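Garnex garden sim pack — anyone else bought it?
Simulation & Virtual Prototyping board

pokabot_fan
Posted September 1, 2021

Right, I've had the Garnex outdoor pack for Kershaw for 2 weeks now and I'm having far too much fun with it, so here are some thoughts for anyone on the fence. Short version: you get a back garden, a two-armed robot already rigged, and a set of chores to try your control code on. I paid 405 for the full licence (the trial is free but it won't save your runs, which drove me up the wall by the second evening).

What I love is that it's a garden and it behaves like one for planning purposes. Every other pack I own is a kitchen or a warehouse. Here you've got proper long distances, big stuff at odd angles, and you can have a go at things I'd never dare try with my real arms in my real garden.
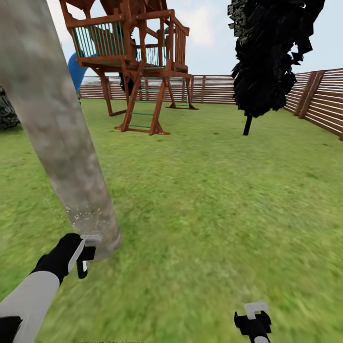 Getting it running took me an evening, most of which was my own fault for skipping the bit about the older graphics drivers. After that it was dead simple. You load the garden, pick your grippers from the menu, and the joint controls come up on whatever pad you've got plugged in. Mine is an ancient thing with a sticky left stick and it still worked first time!

Wrist cameras are included in the full licence as well. Save a run and you can play it back from any of them, which is brilliant for working out why your hand ended up somewhere daft.

Hedvig Hellström
How is it on an ordinary machine? I've a five-year-old laptop and the last garden thing I tried turned it into a heater.

pokabot_fan
Fine on mine, and mine's nothing special. Turn the foliage down a notch and it's happy. The leaves are blocky whichever setting you use, so you don't lose much.

gumow_mark2
I'll be the grump then. I had the trial in March and gave up on it. The grass looks like someone's dragged a wet brush across it, the trees are flat cut-outs, and for 405 I expect better. If you're training anything that relies on vision, I'd want to know how well that carries over to a real lawn. My bet is badly.

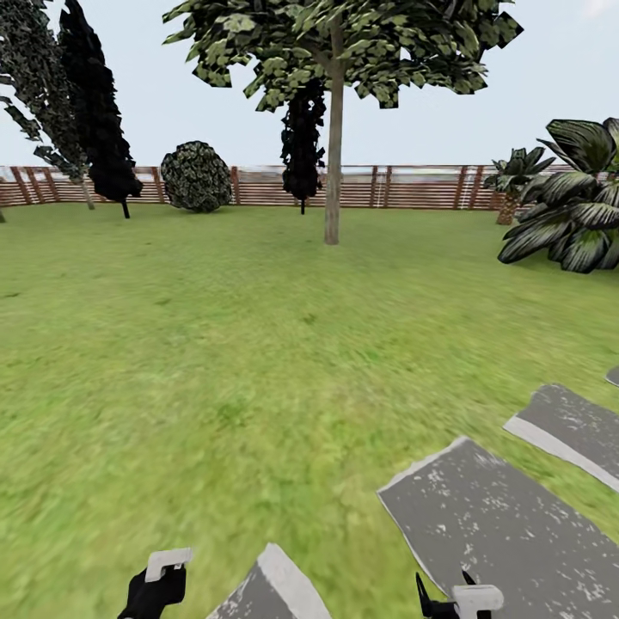 And before anyone says it, yes, I know it's meant for arm control first. The shop page does talk about "perception work" though, so I think it's fair to judge it on that as well. Gumow's own yard is plainer but the textures are a good deal sharper, and you get 5 layouts with it.

pokabot_fan
Fair about the grass, I'm not going to argue, it does go smeary. But I've used the Gumow yard too and the arms felt like they were moving through treacle. Swings and roundabouts. I spend my time on reaching and grasping, so I'll take the better arms every time.

Christos Panagiotou
Agree with both of you, annoyingly. The arms are lovely. The ground is where I struggle. Does anyone have a decent way of judging how far away things are from the wrist cameras? I keep stopping short or going straight past.

pokabot_fan
Ooh, yes, I had exactly this.
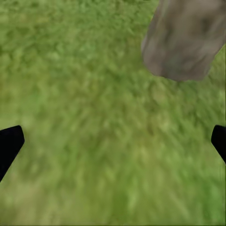 Depth was my worst problem for the whole of the first week, and I only got on top of it by going slowly and keeping something solid in view. Grass on its own gives you hardly anything to go on. With the hand tipped steeply down like that it's green from one finger to the other, and the rock up in the corner is the one thing with a proper outline, so I steer by that and watch how quickly it grows as I come down. Then I drop the arm speed right down for the last bit. I also keep the fingers wide until I'm sure, because closing early cost me more tries than anything else. There's a depth overlay in the camera menu too, but it's a bit laggy on my machine and I mostly leave it off.

Christos Panagiotou
Cheers, the rock trick hadn't crossed my mind. I'll give it a go tonight. I've been using the overlay all along and wondering why everything felt late.

gumow_mark2
See, if you have to hunt for a rock before you can judge the distance to the ground, that's my complaint in a nutshell. Real turf has blades in it. You'd have something to look at.

pokabot_fan
Have you tried it with a real wrist camera, though? Mine goes soft on real grass as well when it's close up. Not as much as this, I'll give you that. I did 200 practice reaches in the sim before moving over and my real arm was miles better for it — not perfect, but I stopped jabbing the lawn!

One more thing I'd pass on to beginners: start at the stepping stones. They've got pale edges that show up well against the green, and you can line your grippers up with a slab and practise small moves before trying anything taller. I still warm up there. 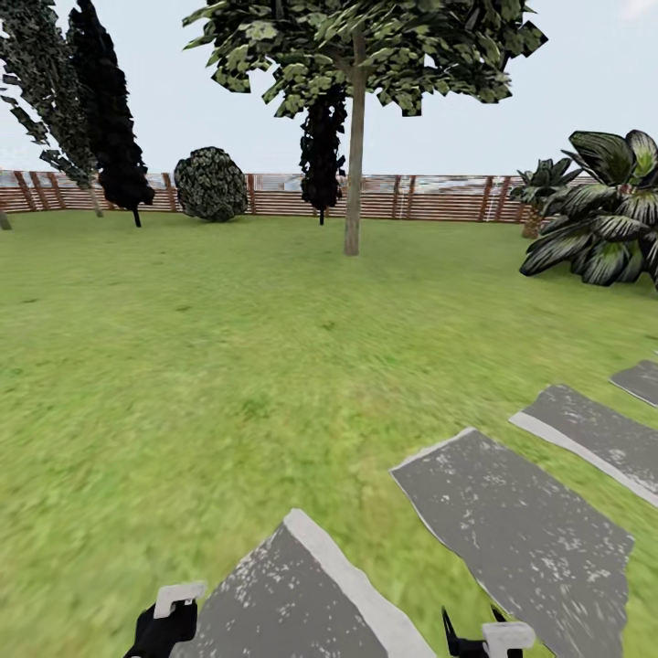 Phúc Tiêu
Second the advice about starting small. I went straight for the big reaches on my first day and learnt nothing except how to reset. Does the Poka controller work with it, or is it gamepad only?

pokabot_fan
Poka works, but you need to map the wrist roll yourself. It's under Inputs, then Custom. Took me ages to find.

gumow_mark2
I might grab the trial again if they've sorted the arm lag I had in March. Still not paying 405 for that grass.

Hedvig Hellström
Downloading the trial now. If the laptop catches fire I'm sending pokabot_fan the bill.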